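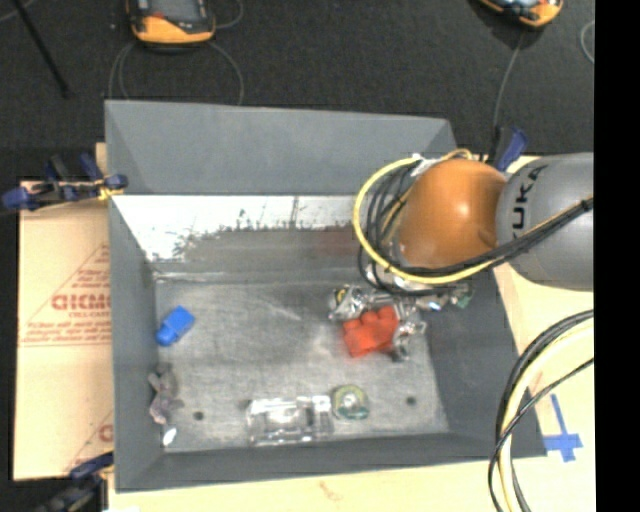 Skisturville Toy Library: Minutes of the Members' Meeting

May 26, 2024, back room of the Herisano building

In the chair: Eftychia Tzanetos
Minutes: the secretary, who also spoke under items 3 and 5 and has tried to be fair to everybody else

1. Minutes of the April meeting

Approved with one correction. The April minutes said members "welcomed" the new late fee. Two members asked for "heard about" and the chair agreed.

2. Money

Balance in the checking account: $2,514. The chair pointed out that this looks better than it is, as the insurance bill of $1,176 is due and has not been taken off. A member asked why the insurance has gone up again when we have never made a claim. The broker's letter says "market conditions." The secretary was asked to get a second quote and to ask what market conditions means.

The spring fair brought in $793. The figure in the newsletter was higher. It seems the newsletter counted the cash float as income. The newsletter will print a correction.

3. Offer from Lastell

Lastell has offered us its lending software, free for the first year. The chair read out the main points of the offer. It promises fewer lost toys and "happier families."

The secretary asked how software finds a lost puzzle piece. No answer to this in the papers.

Other questions raised:

What does it cost in year two? The offer says "a modest fee." Nobody present was willing to vote on a modest fee.

Who types in the whole catalog? The offer says setup is "quick and simple." The last time we retyped the catalog it ran from before Halloween until after Easter.

Can we get our records out again if we quit? Not stated.

A member spoke in favor. Her point was that the card box has its own problems, that two families were sent reminders for a dollhouse that was sitting on our shelf, and that we can't go on blaming handwriting. This was accepted as a fair point. She would like to see a demonstration before anyone says no.

Decided: the chair will write to Lastell and ask for the second-year price in writing, and for a way to export our records. No demonstration to be booked until both answers are in. Carried, one against.

4. Building blocks

Block sets are still the most borrowed thing we have and still the most complained about. Families say sets come to them short. We say sets come back short. Both are probably right.

The proposal from April was to weigh each set going out and coming in on a kitchen scale. It was tried on the big sets. The member who ran the trial reported that the weights did not settle anything, as one set came back heavier than it went out. It had picked up blocks from some other brand, plus a crayon.

A second proposal, to charge for missing blocks, got little support. It was felt that we would spend an evening arguing over pennies.

Decided: stop promising a full set. The labels will say "a good-sized set of blocks" and leave it there. Loose blocks to be pooled and made up into new sets over the summer. The chair doubted that summer would be long enough.

5. Trình play mats

Trình wrote to offer us their folding play mats at a discount for groups. The letter says the mats "support early learning." The secretary asked what a mat does to support early learning that a rug does not. One member has a Trình mat at home and says it wipes clean well and the corners curl.

Decided: buy one, lend it out, and look at the corners in the fall.

6. Opening hours

Request for a second opening each week, in the evening. A show of hands found plenty of people who would like the evening opening and two who would staff it. Left as is. To be raised again if more people come forward to work.

7. Membership

We have 15 new families on the waiting list. The chair wanted to let them all in now. Others wanted to know what they would borrow, given the state of the shelves after school lets out. Agreed to admit them once the overdue toys have been chased. Reminders to go out by phone, as the emails are plainly not being read.

8. Any other business

The heater in the back room has been reported to the landlord again. The landlord says it has been looked at. It was agreed that looking at it was not what we had asked for.

The marble run is missing its instructions. Anyone who has them, please drop them in the return box.

Next meeting: date to be set when the landlord confirms the room.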